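Keep the Odd Pieces Together

The Stindton Family Learning Network lends construction sets to 50 neighborhood playrooms, and each December it is asked to approve new rules for storing them. The current proposal would divide every set by type: bolts in one box, nuts in a second, perforated plates in a third. I believe the network should decline it.

A child does not build with a category. A child builds with a bolt, the nut that goes on it, and a plate with a hole in the right place. Pieces spread over a plain brown mat, in mixed company, invite that kind of thinking. 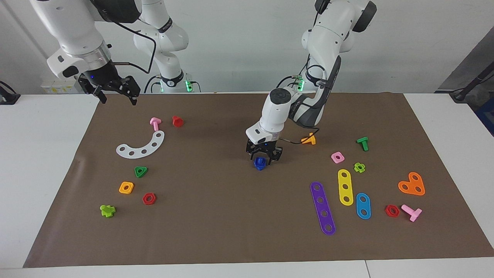

Supporters of the proposal, among them my colleague Zuzana Polák, point to the time spent checking returned sets. Her concern is reasonable. The network has 387 sets in circulation, and a missing nut is easier to notice in a box of nuts. Yet the cost of that convenience falls on the children, who must open three lids before they can begin.

Shape also deserves more attention than it receives. A square nut, a hexagonal nut and one cut like a cross are best compared side by side -- and close to the bolts.
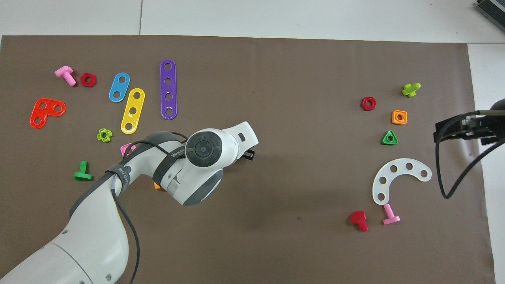

A modest compromise is available. Each playroom could keep one mixed tray for play and one small box for spares, with checking done on Friday afternoon. The Addo branch has requested permission to try this, and the request should be granted before any new boxes are ordered.

Ohemaa Wumbei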